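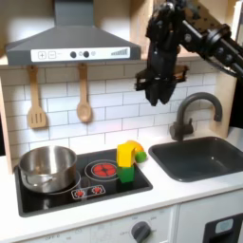

Has anyone got the Tevwood stacking planner to let go of a block properly? We run it at Alloria on a toy kitchen, and the log calls a place finished as soon as the fingers open. Here the gripper is up clear of the counter with the yellow block on the green one, and I still don't trust that "success" line.
Posted by likier_bench, Monday, May 16, 2022

tevwood_sceptic
The flag only reads finger width. I went through 869 runs and it was wrong in over 30.

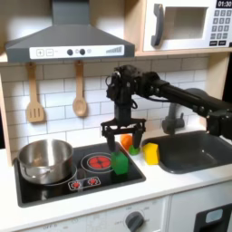

Kazlauskienė
I'd check the planner's idea of height before blaming the flag. With the left finger just above the green block, a small depth error is enough to clip it, and the yellow one over by the sink would need its own check. Version 2 was meant to fix this. I doubt it.

gripfan
try restarting it, worked for me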